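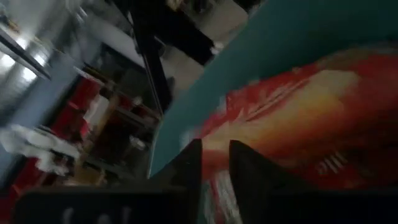 Skaltberg packing cooperative sets money aside for second robot arm

The Skaltberg packing cooperative will buy a second robot arm in the coming budget year, after members voted in May to move the money out of the building fund.

The arm will handle wrapped goods, mostly snack and dry food packages that are now sorted by hand in the evening. The cooperative already has one arm with a two-finger gripper, and members asked for a plan that counts everything needed to keep both in use.

"The arm is the easy part of the budget," said Judit Juhász, who drew up the plan. "Fingertips wear down, cables wear down, and last year we paid for those out of whatever was left over."

The new plan puts 2,000 euros a year into a parts fund. A set of replacement fingers and a spare wrist camera will be ordered first, at a combined price of 1,223 euros. The rest stays in the fund for repairs.

Shiny wrapping was the main point of debate. Tihomir Vukčević, who runs the evening shift, asked that any supplier show its gripper working with the cooperative's own packages before a contract is signed. Glossy film reflects the lights, he said, and soft packages change shape when they are picked up. Members agreed to make the trial a condition of the purchase.

Two suppliers, Grorard and Skerkance, have been invited to bid. Each will get the same box of 30 packages for the trial. Bids must list the price of the gripper separately, along with training and the cost of a service visit.

Ilona Győri asked whether leasing had been considered. Juhász said a lease would cost less in the first year and more by the third, and that the cooperative would have to return the arm at the end.

The trials will be held in the sorting room, starting at 2 p.m. Members who want to attend should give their names to Vilmos Farkas at the front office.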